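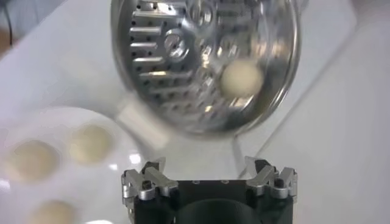 Trial station at Cokthorpe: steel drum, plate and cream-colored balls, seen from the gripper.

Cokthorpe kitchen automation trial
Second progress report to the Marchand fund, prepared by the site operations lead

Where we are

The handling trial has now run for 10 weeks. The grant agreement says that by this point the arm should be moving portions between plate, drum and pot with one member of staff nearby. It does that on most shifts. Whether it saves anyone any work is a separate matter, and I would ask the fund not to read the first as the second.

Radine, who supplied the arm and the software, count a cycle as complete when the portion leaves the gripper. Our staff count it when the portion is where the next person needs it. The two logs disagree on 31 cycles over the last month, and I have used the staff log throughout this report.

What has changed for the staff

The prep team has 8 people on it, the same as before the trial. Hours have not gone down. What has moved is the kind of work. Setting out portions used to be done by whoever had a free hand, in the middle of other jobs. Now they have to be spaced apart before a run starts, so somebody stops what they are doing and lays them out. Staff put this at around 10 minutes a shift, which the original business case left out.

Two people have told me they like the arm taking over the repeated reaching, and one with a bad shoulder has asked to stay on the station. I take that seriously – it is the best argument for the project so far, and it appears nowhere in Radine's monthly summary. Others say that minding a machine is duller than the job it replaced. The early shift, which starts at 5:30, has asked for the arm to be left off until the first orders are out. I agreed.
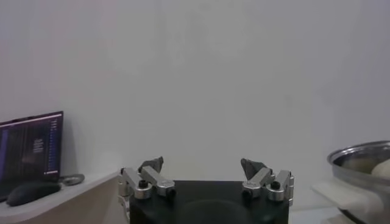

Gripper with its fingers apart, the laptop and mouse on the left and the steel pot on the right.

Training

Everyone on the team can stop the arm. Only three can restart it from the laptop, and when none of them is in, the station stays idle. Brimow quoted for a training day in October. I have not accepted, as the price assumes we keep the system after the trial and that has not been decided.

Spending

Within budget, apart from extra cleaning time, which we are covering ourselves.

Next period

We will run the station by hand for two weeks and compare it with the staff log. Radine would prefer to use their own baseline figures. I have said no – those came from another site with a different layout. The second payment should wait until the comparison is in.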